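Home Forums New posts Members Search Log in

General Automation > Home and Workshop

Can a machine do ordinary chores yet?

hobbin_tom
15 October 2025

My sister is convinced she'll have something in the kitchen by March that puts the shopping away. I service packing lines for a living and I think she's dreaming. Our newest line at work does one thing, 38 times a minute, and if a carton turns up with a bent flap it stops and waits for me. Is anyone here seeing anything better than that with household jobs? I don't mean adverts.

quillfeather
The Moltberg arm we had on trial at work could wipe a bench and stack plastic cups. It was fine with both as long as the cups were the same cups. We sent it back after 15 days. The bench wiping was all right, to be fair to it, but it took longer to set up than to wipe the bench by hand.

dray_horse
I think you're both behind. A packing line was built to do one job. The newer stuff learns from people doing the job by hand, lots of times over, in different rooms with different kit. I do shifts on this sort of thing and my last block was all fridges. Open the door, put a tub on the shelf, take it off again, shut the door.
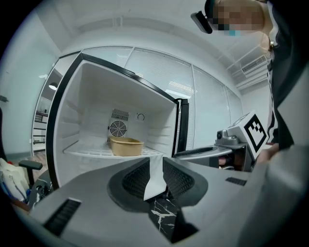 I did 300 goes over the block and by the end I was bored stiff, but you do notice how much there is in it. You have to get the door open far enough and keep your other hand out of its way. The tub has to go in level. A wire shelf will catch the edge of a tub if you slide it instead of lifting. A person does all that without thinking.

hobbin_tom
That's you doing it, though. Has the machine done it?

dray_horse
I've seen one do it on the same model of fridge, yes. Slower than me. It missed the shelf on some tries and had another go by itself, and your packing line won't do that.

pellworm
Same model of fridge is the whole problem. Mine at home is full, the door shelf is cracked and there's half a lemon loose in it. Show me one coping with that.

quillfeather
Agree with pellworm. Also who is going to pay for it? Pundero wanted more per month for their kitchen unit than I pay my cleaner, and she does the stairs as well.

dray_horse
I'm not saying buy one. I'm saying the gap is smaller than it was. Two years ago a fridge door on its own was a demo. A door has a seal that holds and then lets go all at once, and the arms used to yank it or give up.

saltmarsh_lad
Shop-floor view for what it's worth. We have a Norðdahl cart that takes bins from goods-in to the benches and it's been good – 30 bins a shift, no fuss. It doesn't pick anything up itself. Someone loads it and someone unloads it. The picking up is the bit we'd pay for and every rep goes quiet when I ask.

hobbin_tom
That matches what I see. Moving is sorted, handling isn't.

dray_horse
Handling boxes is further along than handling shopping, I'll give you that. I'd still put money on a tub in a fridge before a full weekly shop.

pellworm
A tub in a fridge I can manage myself, thanks. Wake me up when it cleans the fridge.

saltmarsh_lad
Has anyone had a proper look at the Vorkance gripper? We've been offered one for small parts and I can't find anybody who's run it for more than a week.

quillfeather
Only at a show. It seemed quick, but they had all the parts laid out in a tray. Ask them to tip the parts in a heap and see what they say.

saltmarsh_lad
Will do. They're in on Friday.

Related threads
Cart keeps stopping at the roller door
Best floor tape for marking cart routes
Robot mower or just a decent mower?
Suction cups or fingers for blister packs
Second-hand arms: what to check before you pay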